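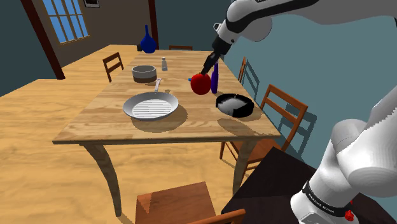
3.2 Simulated dining room

Before any run on the arm in the shared workshop, each grasp policy was trained in a simulated dining room built by Benítez and Cheung. Object positions were redrawn at the start of every episode – chairs and walls stayed fixed. We generated 493 episodes and held back 70 for testing. An episode ended when the target was lifted or after 120 control steps, whichever came first.

Figure 1. Rendered view of the dining table with cookware, bottles and the red target object at the gripper.

Cookware served only as clutter and was never a target. Contact between the fingers and a neighboring bottle was logged but did not end the episode. Lighting was left unchanged until build 14, as described in Section 3.3.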